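Doing a thread on how we look after the robot at our Asell site, as people keep asking what the upkeep is like. One machine, two arms, two hands, two legs. Most of the work is in the hands.

The site is a furnished room with carpet. The job is tidying: pick things up off the floor, pair up the slippers, put trash in the basket. Light work for the arms and hard work for the fingers.

Every morning starts with the robot hanging on its stand and the power off. I move each finger by hand from open to closed. You're feeling for a gritty spot or a finger that comes back slower than the others. Takes 5 minutes if all is well.

Next the cables. Each arm has a cable going to the hand, and it needs enough slack for the wrist to turn all the way both ways. Too tight and it pulls at the plug. Too loose and it snags on furniture. We lost a plug in the first month to a chair arm.

I now leave a loop at the elbow and hold it with a soft strap. No zip ties. A zip tie cut into the jacket on the old cable and we had a dropout that took two days to find.

Then power on and let it find its zero positions. Arms down, hands open, don't stand in front of it. If a joint comes up wrong, the log shows code 477. On ours that has always been the left wrist.

What 477 means on our setup: the wrist thinks it is somewhere it isn't. Power down, turn the wrist to the mark by hand, power up again. If it comes back a second time, stop and open the cover.

We opened the cover on 04/05/2022. The screws holding the sensor ring had backed out, 7 of them, all on the same ring. Cleaned them, put in thread locker (the medium kind, the strong kind will make you sorry), tightened in a star pattern and left it overnight.

After that, the hand check. Both hands out low over the carpet, palms where the head camera can see them, and run the fingers one at a time. I watch the head camera picture on the laptop while it runs.
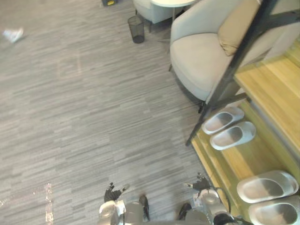

Head camera view, both hands low over the carpet, slippers on the right.

What I look for in that view: both hands in the picture, both feet where I expect them, cable clear of the furniture. If one hand sits much higher than it should, I redo the zero before anything else.

Carpet is its own problem. Fibers get into the finger joints. Canned air first, then a dry paintbrush, then tweezers for anything wrapped around a pin. Don't oil the fingers. We tried it and they picked up twice as much fuzz.

Fingertip pads come from Jotach. They wear smooth on the thumb first. I swap all 5 on a hand together so the grip stays even, and write the date on the bag the old ones go in. A worn thumb shows up as slippers sliding out sideways.

The software side is Bulline and I mostly leave it alone. The one setting I change is the finger force limit. Hard rubber wants more, paper wants a lot less. I keep two saved profiles and label them so the next shift doesn't guess.

Feet: wipe the soles, check the edges for peeling. Ours picked up a staple once and walked with a slight lean until somebody looked.

End of day it goes back on the stand, hands open, power off at the wall. Hands closed overnight puts a load on the tendons and you get slow fingers in the morning.

Spares we keep in the drawer: one hand cable, two sets of pads, wrist screws, thread locker, a spare sensor ring. The ring came through Egilsson and took most of April to arrive, so order early.

Next job is the right elbow. It has a faint click on the way up and none on the way down. Will post when I've had the cover off.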